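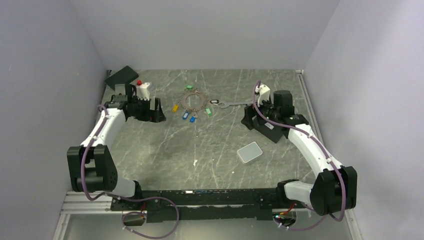
The two-arm test cell at Fletbridge, with key tags and a wrench at the back of the table.

Fletbridge Laboratory Compares Gripper Fingers on Key Rings and Hand Tools

The Jendgate Automation Laboratory in Fletbridge has completed the first stage of a trial comparing two sets of gripper fingers on small household and workshop items. The results will help the laboratory choose the fingers for its two-arm training cells, which are due to be refitted in the fall.

The two sets, known as Tanner and Hedlow, fit the same gripper body and can be changed without removing the arm from its rail. Tanner fingers are stiff and narrow at the tip. Hedlow fingers have a softer pad, which gives a wider area of contact and allows a lower closing force. Both were designed at the laboratory.

Operators recorded 457 attempts between March and June. Each attempt was guided by a trained operator and had to be finished within a fixed time. Tasks included picking up a single key, lifting a loaded ring, passing a ring from one arm to the other, and setting a wrench down in a marked direction. An item that slipped and was picked up again within the time limit was counted as a completed attempt but entered separately in the log.

Key rings made up the largest part of the work, with more than 200 attempts. The laboratory selected them for the reason that the keys and tags move freely on the ring, so the load shifts when it is lifted. Thin metal is also hard for a depth camera to measure, and operators relied mainly on the color view from the wrist cameras when closing the fingers.
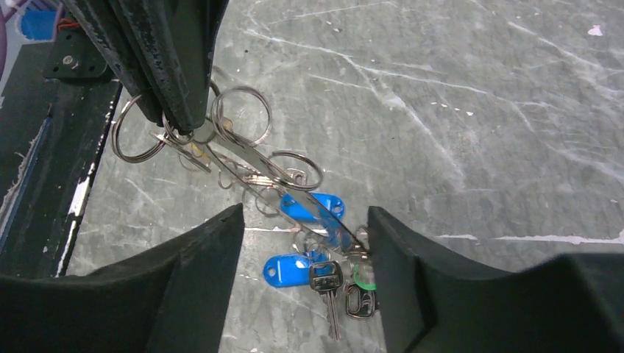 Key rings at the gripper tips, as viewed by a wrist camera.

According to the laboratory's summary, the Tanner fingers performed better on thin rings and on single keys lying flat. The Hedlow fingers gave a steadier hold on the wrench and on plastic tags, and operators reported less turning of the tool during transfer. Neither set was judged suitable for every task on the list.

The summary also notes a problem with visibility. At close range the fingers of either set cover part of the wrist camera's view, and operators often turned to the fixed camera to confirm that a ring had been caught. The laboratory will test a revised camera bracket — slightly higher and set back from the fingers — before the second stage begins.

Controller settings were kept the same throughout the first stage. Fourteen attempts were left out of the comparison after a check of the log showed that the closing force had been entered incorrectly. They remain in the full record and are marked as such.

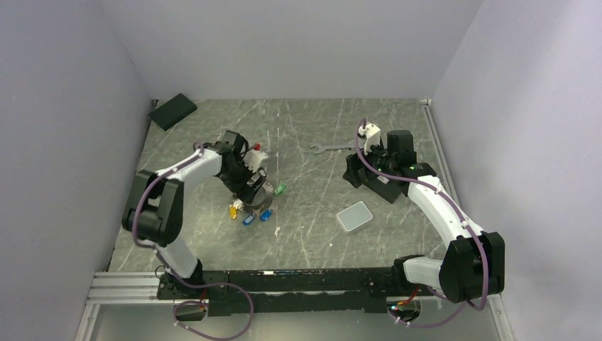 Will the laboratory choose one set of fingers for both arms?

A mixed arrangement is under review, with Tanner fingers on one arm and Hedlow fingers on the other. A decision will be made after the second stage.

The second stage will use the same objects and time limits, with the addition of a small padlock and a coiled cable. Partner institutions may request the task list and the scoring sheet from the Jendgate office in Fletbridge. Drawings of the two finger sets will be released once the revised bracket has been approved.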